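Preguntas frecuentes: comparación de manos y pinzas en Plellen

Última revisión: abril. Responsable de la página: Manee Kaewsai

¿Qué se compara en estas pruebas?
Comparamos tres efectores finales sobre el mismo brazo: la pinza paralela de Wudiscombe, la pinza de vacío de Asbridge y la mano con dedos de Brouwer. El controlador es igual para los tres, y también la velocidad máxima.

¿Por qué usan fruta y no piezas de taller?
La fruta tiene forma irregular y se marca con facilidad cuando la fuerza es excesiva. El plátano es el objeto más exigente de la serie: es curvo, y la posición de agarre cambia mucho según cómo queda sobre la mesa.
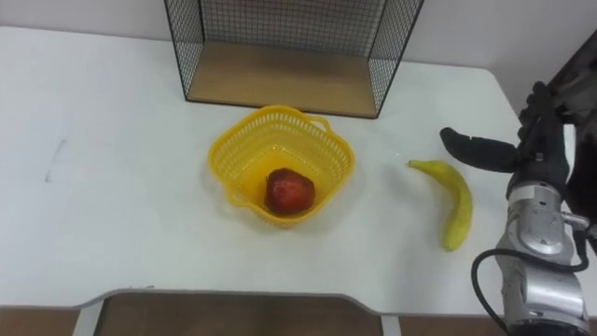 Mano robótica junto al plátano; la manzana, dentro de la cesta amarilla.

¿Cuántos intentos se han registrado?
Hasta ahora 3.540, contando las tres herramientas. Un intento es válido solamente si la cámara ha guardado la secuencia completa.

¿Cuál da mejor resultado?
Depende del objeto. Con la manzana, la pinza de vacío es la más rápida. Con el plátano, la mano con dedos ha conseguido el 67 % de los agarres al primer intento, y las otras dos quedan por debajo. Para Evaristo Carbone, que programa los agarres, este valor todavía es bajo y se puede mejorar con otra posición del pulgar.

¿Cuánto se tarda en cambiar de herramienta?
Ocho minutos con el adaptador actual, incluida la calibración. Rogamos no empezar una serie sin repetir la calibración, aunque la herramienta sea la misma del día anterior.

¿Puedo enviar mi propia pinza para probarla?
Sí, si la brida es compatible. Escriba antes a Lemlem Sisay e indique el peso, la tensión de alimentación y el tipo de conector. No aceptamos prototipos sin parada de emergencia.

¿Se publican los datos?
Los resúmenes, sí. Las grabaciones se entregan bajo solicitud a Wouter Verbeke.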